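Jilmont Releases Delicates Sorting Guide and Mesh Bag Set for Shared Laundry Rooms

KIRKTON, Jun 22, 2021 – Jilmont, a supplier of household textile care goods, today released a sorting guide and a matching set of mesh laundry bags intended for apartment buildings and student residences with shared machines. The set is sold under the name Drondard and replaces the single drawstring bag the company has offered until now.

The Drondard set consists of zippered mesh bags in different shapes, supplied with the printed guide. The guide assigns each load to a bag by garment type and fabric weight. It was written by Thandeka Msimang, textile care manager at Jilmont, and was revised in April after a trial in a residence with 20 apartments.

"Most of the damage we see in shared laundry rooms is mechanical," said Msimang. "Hooks catch on knits, straps wind around the agitator, and small items end up in the door seal. A closed bag of the right size deals with all three. The size matters more than people expect. A bag that is too large lets the garment travel, and a bag that is too small keeps water from moving through it."

The guide covers four stages: sorting, bagging, washing and drying.

Sorting is done at a table before any garment goes near the machine. Clothing is divided first by color and then by weight. Dark items are kept apart from white and bright ones until they have been washed at least once. The guide recommends that residents carry clothing to the laundry room in a small basket and not in a large hamper. A small basket holds one load, and garments placed side by side in it can be taken out individually without turning over the whole pile.

Bagging follows. Flat bags are assigned to thin garments such as camisoles, tights and light knits. Round bags are assigned to underwear. Bras are fastened before bagging and are not mixed with other items in the same bag. No bag is filled beyond two thirds of its capacity. Zippers are closed completely, and the pull is tucked under its cover where the bag has one.

Washing instructions are limited to temperature, spin and load size. The guide sets a maximum spin of 7 on the ten-step dial fitted to the machines used in the trial, with a conversion table for other dials on the back page. Bagged items are washed with unbagged items of similar weight. Towels and denim are excluded from any load that contains a mesh bag.

Drying is done outside the bag. Garments are removed immediately after the cycle ends, reshaped by hand and laid flat or hung. Bags are shaken out and left open on a flat surface until dry. Jilmont advises against machine drying the bags themselves, as repeated heat shortens the life of the zipper tape.

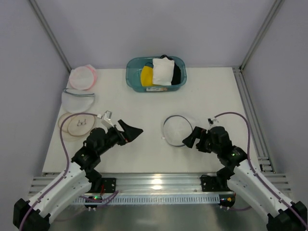 The trial residence, Orbán House in Kirkton, has one laundry room for all of its apartments. Residents were given the bags and a draft of the guide and were asked to report any difficulty in writing. Jilmont received 105 comments. The largest group concerned storage: residents wanted the bags kept in the laundry room but did not want them mixed with those of their neighbors. The final guide therefore includes a page of blank name tags and a note on hanging the bags from a rail by the zipper pull.

A second group of comments concerned the wording of the draft, which used textile trade terms. These have been replaced. "Delicate cycle" is now the only cycle name in the text, and fabric weights are described as light, medium and heavy.

"The first draft read like a specification," said Tumelo Hlongwane, who manages Orbán House. "People will read one page while a machine fills. They will not read six. The version we have on the wall now fits on a single sheet, with the details in the booklet for anyone who wants them."

Hlongwane added that the residence will keep the wall sheet in place and will include the booklet in the folder given to new tenants.

Care and replacement

The mesh in the Drondard set is polyester. Bags should be inspected before each use for pulled threads and for gaps at the seam between the mesh and the zipper. A bag with a gap wide enough to admit a bra hook should be withdrawn from use. Small holes in the mesh may be stitched closed with polyester thread – cotton thread is not recommended – and the repair should be checked after the next wash. Fabric softener is not required and tends to leave residue in the finer mesh.

Availability

The Drondard set is available now from Jilmont and from household goods retailers in Kirkton. Building managers may order in cartons of 10 sets, each carton supplied with one wall sheet. The booklet is included with every set and is also sold separately. Replacement bags may be ordered individually by shape.

The earlier drawstring bag will remain on sale until stocks are exhausted. It is not covered by the new guide.

About Jilmont

Jilmont supplies laundry bags, drying racks and garment storage to households and residential buildings. The company is based in Kirkton.

Press inquiries should be addressed to Thandeka Msimang, Textile Care, Jilmont, Kirkton. Copies of the wall sheet for editorial use are available on request.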